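Up at 6:40. Rain in the night and the gutter over the back door is dripping again. I moved the bucket under it and made coffee.

Spent the morning on my father's letters. There are 38 in the shoebox, all from 1966, when he was working at the mill in Dretitdale and my mother was still at home with her parents. I have been putting it off since March. The plan is to type them up as they are, spelling and all, and send copies to Dilek and the cousins before the summer.
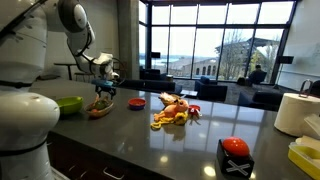

I got through three before lunch. His handwriting is good at the top of each page and falls apart by the bottom, where he was trying to fit everything onto one sheet. The first two are mostly money and weather. The third has a long part about the boarding house and a man called Waldemar Baran, who had the other bed and played the accordion after supper. I had never heard the name before. Dilek Akyol might know, she talked to my mother more than I did in the last years. I wrote it on the pad by the phone.

There is one word I can't read at all. It comes up twice - it could be a street or a person. I left a gap for it.

Lunch was soup from yesterday and the end of the bread. 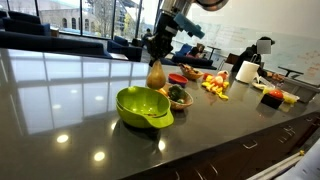
One pear and the green bowl.

Erhan Kaplan called at two about the fence. He wants to split the cost and get it done before the end of May. I said yes as long as the posts go in on the old line. He will ask Volkan Coşkun for a price. Last time Volkan took up to 40 days to answer, so I'm not expecting much.

Walked to the post office and back. My knee was fine going down and sore coming up. Bought stamps, envelopes and a new ribbon of tape for the box, which is splitting at two corners.
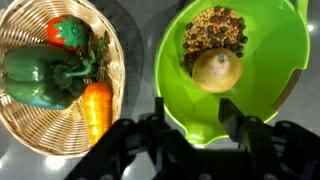
2 min read

Did one more letter after supper, a short one. He asks her to send his brown coat and says the foreman has moved him to days. Then half a page about a dog that followed him home from the mill and slept on the step. He doesn't say what became of it, so maybe it's in the next one.

Typed it, checked it against the original, and put it in the folder with the others. Bed at ten. Bucket needs emptying first.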